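Two-finger gripper for thin rims: Stetov or Plukance?
Forum: Arms and End Effectors

gorkura_bench
January 31, 2026
I have two parallel grippers on loan and have to send one back. One is the Stetov, the other is the Plukance with the longer fingers. Same arm, same wrist mount, same controller for both. The job is kitchen items, mostly pots, lids, vegetables and utensils on a white table.

Vegetables are fine with either one. Lids are where they differ. I ran 60 lid picks with each. The Stetov finished 56 of them and the Plukance finished 51. Most of the misses on the Plukance were the lid rotating in the fingers once it was off the table.

tonnel
What force are you running? The Plukance ships with a low default and a lot of people never change it.

gorkura_bench
Stetov at 60 percent, Plukance at 95. Below that the Plukance dropped the lid too often to bother counting. The one I'm testing with is clear glass with a thin metal rim, so there isn't much to hold. This is with the Stetov, lid over the table and tilted:

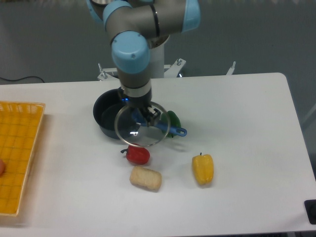
mrell4
I would not pick the Stetov from those numbers. You are gripping a round rim with two fingers, so the lid will tilt with any of them. Change the pads before you send anything back. Softer pads on the Plukance would probably close most of that gap.

gorkura_bench
Could be. I only have the stock pads for both. Does anyone sell softer ones that fit the Plukance?

tonnel
Amarasinghe has a set. The screw spacing matches but the pads are a little thick, so redo your closed position or it will fault on startup.

I don't agree that pads fix it though. The longer fingers flex. You can see it in the position readout if you log it while the lid is in the air.

mrell4
They flex some. Mine has done over 2000 cycles and I still use it for lids. I grab by the knob when there is one.

gorkura_bench
Knob picks are a separate test for me. Clear glass is bad for my depth camera, so the rim is easier to find than anything in the middle.

I ordered the Amarasinghe pads. Will rerun the same 60 on the Plukance — same speed, same start pose — and log the finger position this time.

tonnel
Post the log even if it comes out bad. What rate does your controller save at?

gorkura_bench
Have to check. Whatever the default is.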